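Egg tray

An egg tray, also called an egg flat, is a shallow carrier with rows of rounded cups, each made to hold one egg. Trays are used on farms, in packing houses, in bakeries and in home kitchens. They differ from egg cartons mainly in having no lid. A carton is sold with the eggs in it and closes over them, while a tray is open on top and is often kept and used again.

Materials

Most trays are made from either molded pulp or plastic. Pulp trays are pressed from wet recycled paper and then dried. They are cheap, soak up small amounts of moisture and can be composted, but they soften when wet and can't be washed. A pulp tray that has had an egg break in it is normally thrown out.

Plastic trays cost more and last much longer. They can be rinsed, scrubbed and sanitized between uses. Small trays for refrigerators are often clear, while trays for farm use come in many colors. Some farms assign a color to each hen house, or to each grade of egg, so that a stack can be sorted at a glance.

Shape

The cups are deeper than they look from above and have sloping walls, so an egg is held around its side and its tip doesn't press on the bottom. Raised dividers between the cups keep the shells from touching. On many designs the dividers also carry the weight of the next tray when full trays are stacked. Empty trays nest inside one another and take up little room.

Cup size is a compromise. A cup made for large eggs will let a small one roll or lean, and jumbo eggs may stand too high for safe stacking. Duck and goose eggs need trays of their own.

Filling a tray

Eggs for storage are usually set with the narrow end down. The air cell is at the wide end, and keeping that end up helps hold the yolk near the center. For eggs that will be used the same day, position makes little difference, and many cooks simply lay them in on their sides.

Full trays should be lifted with both hands under the base. A partly filled plastic tray bends less if the eggs are spread over it evenly - a load bunched at one end makes it tip when picked up by the other.
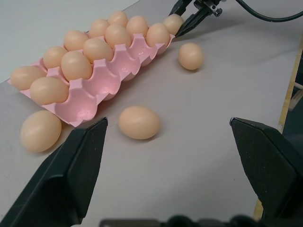 Eggs are checked for cracks as they go into the cups, and a cracked egg is set aside so that it doesn't leak onto its neighbors. Egg color has no bearing on how a tray is filled. Shell color depends on the breed of hen, with white, brown, tan and pale peach shells all common, and mixed colors can share a tray if the sizes match.

Cleaning

Plastic trays are washed in warm water with a mild detergent, rinsed, and left upside down to dry. Dried egg white is easier to remove after soaking. Corners where the dividers meet tend to hold dirt and may need a small brush. Trays should be fully dry before they are nested, as trapped water leaves a smell and makes them stick together.

Other uses

Empty trays are used for starting seeds, sorting beads and small hardware, and holding paint in art classes. Pulp trays are sometimes hung on walls to deaden sound, though they do little beyond softening high notes. A tray that has held raw eggs should be washed before any of these uses, and pulp ones are best bought new.

See also: Egg carton, Egg cup, Candling, Molded pulp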